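Ridix Cold-Water Dye for Table Linens
Item no. 1033
Sold in packs of 2 pouches

If you have a drawer full of tired white napkins, you are going to love this stuff. Ridix is a powder dye for cotton and linen that works at room temperature, so there's no big pot on the stove and no steamed-up kitchen (my glasses are grateful). You mix it in a bucket, put the cloth in, stir, and go do something else for a while.

We started stocking it after Sieglinde Engelhardt brought a set of her grandmother's tablecloths to our December open house. They had gone yellow along the folds, and she'd dyed them a deep plum that covered every line. People kept picking up the corners to look at the hems! The thread had taken the color too, so it must have been cotton. Polyester thread stays the color it was, and on some napkins that makes a very nice contrast edge.

Choosing a color

Strong colors are the most fun here. Look at them in the room where the cloth will be used, and next to the table itself, before you open a pouch. Pinks especially can swing warm or cool depending on the wood and the light.

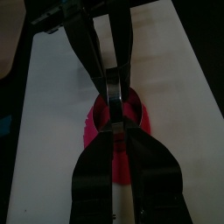
Magenta-pink with a pale tabletop.

Uchenna Onyeka, who teaches our Saturday-free summer classes (evenings only, finally), likes to dye a scrap first and pin it up for a few days. I'm too impatient for that, but her tablecloths do look better than mine.

What it works on
Cotton, linen, hemp and viscose. Silk comes out paler. Wool and polyester are not suitable.

How to use it
Wash the cloth first, even if it's new, and leave it damp. Dissolve the powder in a cup of warm water, then add it to the bucket along with plain salt and the fixer from the second packet. Keep the cloth moving for the first part of the soak. Rinse until the water runs clear and wash separately the first 2 times.

Wear gloves. Really, wear them. I had green thumbs in the least flattering sense for most of a week.

In the pack
2 dye pouches, 2 packets of fixer, instruction leaflet. Salt is not included.

Goes well with
Ní Chonaill hemmed linen squares, undyed
Clakex folding bucket with pouring lip
Plerneo long-handled stirring paddle

Page updated 20 June 2018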